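Hartes Wasser, weiche Handtücher
Notizen zum Vortrag, Abend für Haushalt und Technik, 17. September 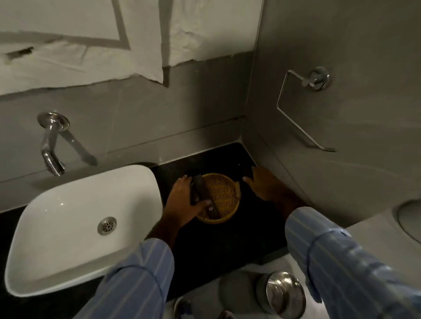
Ob das mit dem Kalk nicht maßlos übertrieben werde, schrieb mir Okik nach der Ankündigung, man habe doch früher auch einfach gewaschen und sei nicht daran gestorben. Gestorben sicher nicht, habe ich zurückgeschrieben, und dann wurde meine Antwort so lang, dass ich mir dachte, damit fange ich den Abend gleich an.

(Begrüßung kurz halten. Wirklich kurz. Letztes Mal waren es zwölf Minuten, bis ich beim Thema war. Wasser hinstellen, Brille!)

Einstieg

Fragen: Wer von Ihnen weiß, wie hart das Wasser zu Hause ist? Hände abwarten, nicht gleich weiterreden. Die Erfahrung sagt, es gehen wenige hoch, und die meisten davon nur halb. Das macht gar nichts, ich wusste es selbst jahrelang nicht und habe das Waschmittel nach Gefühl in die Kammer geschüttet, und mein Gefühl war leider immer großzügig.

Die Härte steht beim Wasserversorger auf der Internetseite, und man kann auch anrufen. Dort heißt sie weich, mittel oder hart, daneben steht meist noch eine Zahl in Grad deutscher Härte. Bis 8,4 gilt das Wasser als weich, über 14 als hart. Wer sich nur ein einziges davon merken mag, der merke sich bitte das Wort und lasse die Zahl ziehen, denn auf der Waschmittelpackung steht ebenfalls das Wort.

Was da im Wasser ist

Kalzium und Magnesium, beides gesund, beides zum Trinken völlig in Ordnung. Hier kommt erfahrungsgemäß die Frage nach dem Tee. Ja, der Tee wird trüber und bekommt diese Haut obendrauf, und nein, schädlich ist das nicht. Nicht auf die Teediskussion einlassen, die können wir in der Pause führen, ich führe sie sehr gern.

Beim Erhitzen fällt ein Teil davon als Kalk aus. Deshalb hat der Wasserkocher diese weiße Kruste und die Kaltwasserleitung viel weniger. Auf Armaturen bleibt der Kalk zurück, wenn der Tropfen verdunstet, da braucht es gar keine Hitze, nur Geduld, und die hat der Tropfen.

Handtücher

Jetzt zum eigentlichen Liebling des Abends. Warum wird ein Handtuch hart wie ein Brett? Zwei Dinge kommen zusammen. Das eine sind Rückstände in den Schlingen, Kalk und altes Waschmittel. Das andere ist das Trocknen an unbewegter Luft: Die Baumwollfasern kleben über ein klein wenig restliches Wasser aneinander und bleiben in dieser Haltung stehen. Draußen bei Wind passiert das viel weniger, und wer keinen Wind hat, der schlägt das Tuch vor dem Aufhängen ein paarmal kräftig aus und danach noch einmal. Vormachen! Tuch liegt in der Tasche, das blaue. Vorher schauen, dass in der ersten Reihe niemand eine Kaffeetasse hält.

Weichspüler: Ich will niemandem etwas verbieten. Er legt einen Film um die Faser, das fühlt sich herrlich an, und das Tuch nimmt dann schlechter Wasser auf, was bei einem Handtuch ja doch ein wenig schade ist. Stedico hat mir dazu geschrieben, ein Schuss Essig im Spülfach tue es auch. Das höre ich oft. Ein kleiner Schuss ab und zu löst tatsächlich etwas Kalk, nur mögen es manche Gummidichtungen auf Dauer nicht, und ich würde vorher in die Anleitung der Maschine schauen. Zitronensäure bitte nur kalt verwenden! In der Hitze kann sich Calciumcitrat bilden, und das bekommt man schlechter wieder weg als den Kalk.

Temperatur: Die 60 Grad sind für Handtücher ein guter Anhalt, 90 braucht es im gesunden Haushalt fast nie. Ich weiß, dass es hier Anhänger der Kochwäsche gibt, und ich habe großen Respekt vor ihnen. Meine Großmutter war eine, und ihre Tücher haben uns alle überlebt, allerdings konnte man sich damit auch die Hornhaut abschleifen.

Nicht vollstopfen. Eine Handbreit Platz oben in der Trommel. Das ist der Rat, den alle kennen und den ich selbst am häufigsten missachte.

Mein Waschbuch

(Hier das Heft hochhalten.) Seit Januar schreibe ich auf, was ich wasche, wie heiß und mit wie viel Mittel. Zu Hause wird darüber gelächelt, das ertrage ich. Bis zur letzten Seite sind es 36 Maschinen nur mit Handtüchern. Bei den ersten habe ich noch dosiert wie eh und je, danach streng nach Packung, und der Unterschied war nach wenigen Wäschen zu fühlen. Ein wissenschaftlicher Beweis ist das nicht, ich habe nur eine Maschine und nur zwei Hände. Falls jemand selbst so ein Heft führen möchte: Datum, Temperatur, Milliliter, eine Spalte für Bemerkungen. In meiner steht erstaunlich oft »Taschentuch«.

Zum Rechnen auch noch etwas, das geht schnell. Wer jedes Mal 36 Milliliter zu viel nimmt, hat nach 28 Wäschen mehr als 1.000 Milliliter verschenkt, also eine ganze Flasche. Kurz stehen lassen, den Satz. Manche rechnen mit.

Armaturen und Becken

Nur streifen, wenn die Zeit reicht. Abwischen nach dem Benutzen ist langweilig und hilft am besten. Säure nie auf Marmor oder anderen Kalkstein, der löst sich mit auf. Bei Chrom verdünnt arbeiten, kurz einwirken lassen, gut nachspülen. Und niemals, wirklich niemals, saure Reiniger mit chlorhaltigen mischen, da entsteht Chlorgas. Diesen Satz zweimal sagen, auch wenn die Zeit knapp ist!

Fragen aus dem Publikum

Vermutlich kommt die Enthärtungsanlage. Dazu sage ich ehrlich, dass ich keine habe. Dann die Magnete am Rohr: freundlich bleiben, auf unabhängige Prüfungen verweisen, keinen Streit anfangen wie in Marko, wo wir bis zum Abschließen des Saals darüber saßen.

Teststreifen liegen hinten am Tisch, bitte einen pro Haushalt. Das blaue Tuch wieder mitnehmen.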